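October 4, 2023

Too wound up to sleep, so I'm writing. I got the controls today! Usha had been promising me a turn since September and every time something came up (a cable, a visitor, the week the Hadgu people needed the bench), and then after lunch she just slid off the stool and said "your go, Mitiku," and went to find her tea.

So I drove the arm for the whole afternoon. My hand moves, it moves, with the tiniest lag that you stop noticing after a while. The first tries were awful. I overshot everything and kept holding my breath. Jytte told me to drop my shoulders and pretend I was pushing a glass across a table that somebody else had to drink from, and that helped more than anything in the manual.

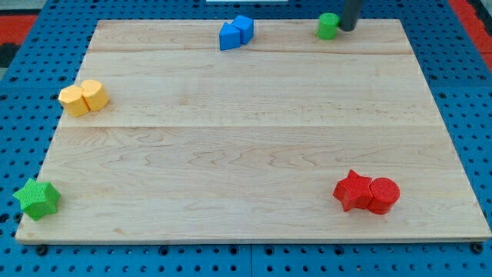
Pushing is so much harder than I thought it would be, and so much more fun. There's no grabbing, you only have the round end of that dark gray shaft, and you nudge. If you touch a block even a hair off center it turns on you and wanders away. The cylinders are the worst and the best. I love the green one at the far edge, because you can come right up beside it and sort of feel through the screen where it wants to go. The stars are a different animal, they snag on a point and swing. I got properly fond of the way the red star tucks in against the red cylinder, and I kept thinking, well, how would I say that in words? "Put the star next to the red one"? Next to it which way? Jytte says that's half the job, that the person typing the instruction and the person pushing have to mean the same thing.

We saved 61 runs and threw out 2, both mine, both early. Usha says 50 is a good day for a beginner, so I am walking on air. The whole Endwood set is up to 522 now and some of those are ME. Someday the arm will push a block with a little bit of my wobble in it. I told Mom that on the phone and she laughed for a full minute.

My wrist is sore. Must ask about the lower stool. Also owe Jytte a coffee, and I left my lunch box on the windowsill again.

Back on it tomorrow at nine, and Usha wants me to try it left-handed.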